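Is a dedicated box worth it for a retro fighting game night?
Asked in Local Events & Gaming Groups

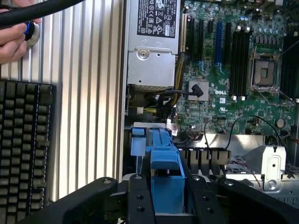 We run a small game night in the back of a comics shop, on a Friday, and attendance has crept up to 112 on the list, though far fewer than that ever turn up at once. Up to now everybody has brought their own consoles. A guy from Stadoter wants to sell us a "tournament station" for $600. He says it runs everything from the 8-bit stuff through the early 2000s with "no perceptible lag" and that it would replace 5 of our setups. He couldn't tell me how the lag was measured. When I asked what controllers it takes he said "all of them," and I have never heard that sentence end well.

We have $400 in the kitty. Door money in November is usually decent, so we could get there, but I'd hate to spend it on a box the serious players refuse to sit at. Has anyone here run brackets on one of these, with people who care? Please don't just tell me it's fine for casual play. I know it's fine for casual play.

Chutima Phuthong

I'd be suspicious of any lag claim that comes without a display attached to it. The TV is half the problem, usually more. We tried a similar station at the Hovland meetup, borrowed for one evening, and two of our better players complained before the first set was over. Then we moved the same station to an old monitor and they stopped complaining. Was it the TV? Probably. Could it also be that they'd warmed up? Sure.

Before you hand over anything, ask him to bring the station to your venue and leave it for a whole night. Use your screens and your controllers. Put your two pickiest regulars on it and don't tell them what's inside. If he won't do that, you have your answer. Also get it in writing what happens when it dies in the middle of a bracket, and who is allowed to open it. The warranty on the one we looked at was void the minute you took a screw out.

As for replacing five setups, one station runs one match. I don't see how he gets to five unless he means five kinds of console, and in that case you'd still have a line of people waiting for one chair.

potell_pete

Just buy it, everybody uses these now. Nobody can feel two frames.

trestus

Plenty of people can feel two frames, or at least they're sure they can, and at a tournament it comes to the same thing because you're the one who hears about it.

I'd keep the consoles for the main bracket and build something cheap from a secondhand PC for the side games. It won't be pretty. Ours takes a while to start and one of the USB ports on the front has never worked, but it cost a lot less than what you were quoted and we can fix it ourselves. Check that your adapters work with it first. Some of the cheap ones swap players one and two every time you unplug something, and then you have an argument about who was on the left side.

Agree with Chutima on the trial night. I'd hold on to the $400 until you've had one.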